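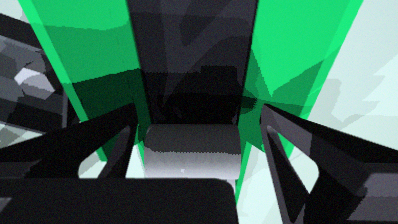

Grey block between the fingers, green on either side. Simulator view.

THE GREY BLOCK

By Jennylyn Galang

Print | E-mail

The incident report had a box for "Equipment involved," and Teodoro had written "sandwich."

"You can't put sandwich," I said.

"It was involved."

"It was injured. That goes further down."

He crossed it out and wrote "Kosta arm, south cell, Arley," and then, in smaller letters, because he was a truthful man and had been brought up by nuns, "and sandwich."

I should explain that I was in Kemstead when it happened, at my desk, with a cup of tea, picking up a grey block that didn't exist. This was my job. Panganiban Handling paid me to sit in front of a simulator and teach a gripper to close on things, and the thing that month was the block. It had rounded top corners and no other qualities. A customer would someday send us the real part, and until then we had the block, which was the customer's part the way a pillow under the blankets is a sleeping teenager.

The simulator was old and drew everything as if through a dirty shower door. It also drew the green. There was a big sheet of green on the left and another on the right, bright enough to read by, and between them a dark column that came down from the top and stopped just above the block. I had asked about the green in my first week. Wilfredo Navarro told me it was a collision volume. Rodel Manalastas told me it was a leftover from a trade show. They'd both been there when it was put in, and they had each been certain for years, and they ate lunch at different tables.

So I was picking up the block. The fingers came in from the sides, black and bony, and closed, and the block slid out and went through the floor. It did that. I reset it, changed the grip force, and ran it again. The block went through the floor again. I said a word to it and turned the speed up from 10 percent to 90, on the theory that it might be taken by surprise.

At Arley, which is an hour up the road if you don't get behind a tractor, Efren Ambrosio was having lunch.

He was having it inside the south cell. Everyone at Arley knew you did not eat in the cell. There was a sign. Efren had put up the sign himself, and he'd hung it on the outside of the gate, so that once you were in with your lunch you no longer had to look at it. The cell had the only good window in the building, and an upturned crate under it that was the right height. The arm had been idle since January, waiting for a part. Efren had eaten beside it for months. He said later that he'd come to think of it as a coat rack.

Then the coat rack picked up his sandwich.

I've heard him tell it many times now, and the story has grown, but on the first telling it was short. He'd set the sandwich down on the fixture table, in its paper, so as to unscrew his flask. He heard the brakes let go, a sort of clunk. He looked up. The Kosta swung over from its corner at a speed he described as "personal," came down on the sandwich, and closed. Then it lifted, found that the sandwich was not the right width, opened, dropped it, and went home to its corner.

Efren did not move. He had the flask in one hand and the cup in the other. He told me his whole mind was taken up with not spilling.

In Kemstead the block went through the floor. I pressed reset.

The Kosta came back for the other half.

This went on for almost 90 seconds. I know because the log says so, and the log is the only witness that hasn't improved its account. I ran the pick three times. After the third I got up to see if there were any cookies, which I mention because people afterward were kind enough to say I'd stopped it, and I'd like to be clear that it was stopped by cookies.

When I got back the phone was ringing.

"Are you doing something?" said Efren.

"Like what?"

"Like anything. With a robot."

"Only in the simulator," I said.

There was a long quiet on the line. I could hear him breathing, and behind that a hum I knew very well, although I'd never heard it on a day when the arm was supposed to be off.

"Don't touch the keyboard," he said. "Put your hands in your lap, please, and tell me when they're there."

I put my hands in my lap. I told him they were there. He said he was going to stand up and walk to the gate, and would I mind talking to him while he did it. I couldn't think of anything to say to a man in that position. I described the weather in Kemstead. I'd gotten as far as the drizzle when I heard the gate, and then the big red button, which he hit so hard that it had to be replaced.

Teodoro Lumanlan was our safety officer. He was also purchasing, and parking. He drove up to Arley with a camera and a clipboard, photographed the sandwich from above and from the side, and drove back with it in a bag. It stayed in the office fridge with a label reading EVIDENCE 14/08/2023 until somebody complained to him in his capacity as parking.

What had happened was dull, as it generally is. The simulator talked to a robot. If you had no robot, it talked to a pretend one that lived at a certain address on our network. Over the summer Rodel had tidied up the addresses. He'd been asked to, for once, and he did it beautifully, and everything got a new number in a nice clean order. The pretend robot's old number went to Arley. The simulator wasn't told. It called the same number it had always called, and something picked up and said it was a robot, and the simulator saw no reason to doubt it.

That covered how the arm got its orders. It didn't cover why the arm was willing to take them with the gate shut and a man inside, and for that Teodoro had to go and look at the gate. A shut gate meant an empty cell. That was how the switch had been wired, and it had worked fine for as long as people shut the gate from the outside, on their way out. Efren, who felt a draft, had always pulled it closed behind him.

"So if I'd left it open," said Efren.

"It couldn't have moved," said Teodoro.

"My mother said the opposite about doors my entire life."

We had a meeting. Wilfredo brought a printout of my screen, the block sitting there between the fingers with the green up on both sides, and laid it in the middle of the table as though we might recognize somebody.

"There are the collision volumes," he said. "If the real cell had these, he'd have been protected."

"Those are from the trade show," said Rodel.

"They are walls."

"They're branding."

"Would they have stopped it or not?" asked Teodoro, with his pen over the box for "Corrective action."

Neither of them knew. It emerged that it had never been tried. I was sent back to my desk, with Teodoro pulling the network cable out of the wall himself and then holding it in his hand for the duration, the way you'd hold a snake behind the head. I drove the gripper sideways at the left green panel at 10 percent. It went straight through. I drove it at the right one, and it went straight through that too.

Rodel was very decent about it. He only said "branding" once more, and that was in the hallway.

"Try the column," said Wilfredo.

I tried the column. The gripper stopped dead against it and the whole program shut down, and when I started it again the block was gone. It took me ten minutes to find it. It was below the floor, a long way below, with all the other blocks I'd dropped that month, in a heap.

The corrective actions ran to several pages. The gate got a lock with a key you carry in with you, so that the arm can't be started while the key is in your pocket. The simulator got a computer with no cable at all. Every arm in the company that was waiting for a part was unplugged at the wall and tagged, and Teodoro bought the tags, checked the tags, and sent himself an invoice for the tags. I did a training course on a screen and then a second course in a room with a man who showed us his thumb.

Efren got a new sandwich, which Panganiban paid for. The form for that was longer than the one for the arm. He eats in the yard now and complains about the wind. I drove up to apologize in person, and he was so nice about it that I felt worse going home than I had coming. He wanted to know just the one thing.

"When you turned it up to 90," he said. "What were you thinking?"

I told him I'd been annoyed with the block.

He thought that over. Then he asked whether it had worked, and I had to say no, it went through the floor.

The customer's part arrived in the fall, in a crate, with a great deal of straw. It was round.

Print this story | E-mail this story to a friend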